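The Brown Bin Comes to Mornbridge

Mornbridge has had its brown bins since November, and I think we can say the town is now divided into those who understand the brown bin and those who put the lid back down and walk away.

The idea is simple. Food scraps go in the brown bin, the bin goes to the curb, and a truck takes the lot to the composting site out at Varnau, where it becomes something you can buy back in the spring by the bag. The city printed 4,000 leaflets to explain this. I have read mine several times. It has a drawing of an apple core on the front, looking pleased with itself, and on the back a chart in three colors, two of which are green.

The apple core was never going to be the problem. We all know where we stand with an apple core. The trouble starts with the paper napkin, which is allowed if it has food on it and also if it doesn't, but goes in the regular trash if it has cleaning spray on it. The leaflet calls this "lightly soiled," a phrase I had previously met only in used furniture ads. Tissues are in the same row as napkins, with an asterisk. The asterisk leads to the bottom of the page, where there is no asterisk.

Then there is the sticker on the fruit. Stickers are out. They don't break down, and the people at Varnau apparently find them in the finished compost by the handful, bright as the day they were stuck on. So before you throw away a banana peel you are meant to undress it first. I've started doing this at the store, to get ahead.

Citrus was the big argument at our end of town. There is an old belief that orange peel ruins compost, kills the worms and sours the whole heap, and my neighbors hold it firmly, including the ones who have never had a heap. For a backyard pile, going easy on the citrus is reasonable. A site the size of Varnau runs hot and doesn't keep worms, so it takes all the peel you can send. The leaflet says so, but in the lighter green.

A word on the kitchen caddy. Every address on the route got one, a small gray pail made by Plasska with a lid that snaps shut like it's angry at you. The official one takes a 10-liter liner. The liners are sold at the hardware store and at Aubert, the grocery on the corner of the square, and they come in packs that have been out of stock since the week the bins arrived. Newspaper works. So does nothing at all, if you rinse the thing out now and then and don't breathe through your nose. Do not use a regular plastic bag. Regular plastic bags are what the orange tag is for.

Oh yes, the tags. If the crew looks into your bin and sees something they don't like, they tie an orange tag to the handle and leave the bin where it is, full, facing the street. There were 890 tags in the first month. The city describes this as "within expectations," and I'd love to know whose. We got one. It had the box for "other" checked. I took it in the house and put it in the recycling, then worried about the string.

In fairness, it does work in its way. Our regular trash is down to one bag, and it no longer leaks. The raccoons have had to change their whole routine. And I have become the sort of person who turns over a clear plastic box at dinner to look for the little number in the triangle, which hasn't made me more popular but gives me something to do with my hands between courses.

The city says the goal is 100 percent participation by next fall. I'd start with an asterisk.
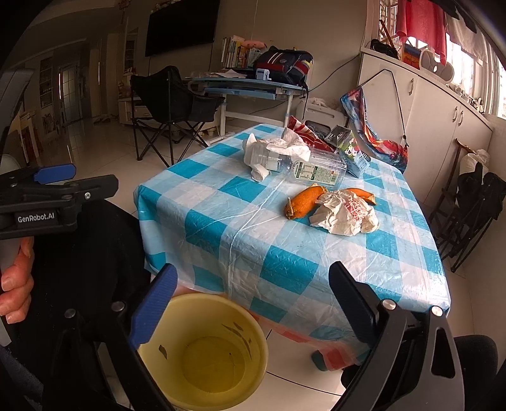 Mornbridge, 25 December 2024

Holiday pickup reminders, for anyone sorting through the remains of a meal: peel goes in the brown bin, and so do tissues, provided nobody has been cleaning with them. Clear plastic food containers go in the blue bin, emptied first. Labels can stay on. Wrapping paper is fine if it stays crumpled when you squeeze it, and trash if it springs open again. There is no collection today. The brown bin route runs one day late through New Year's, so leave yours at the curb overnight and put a brick on the lid, for the raccoons.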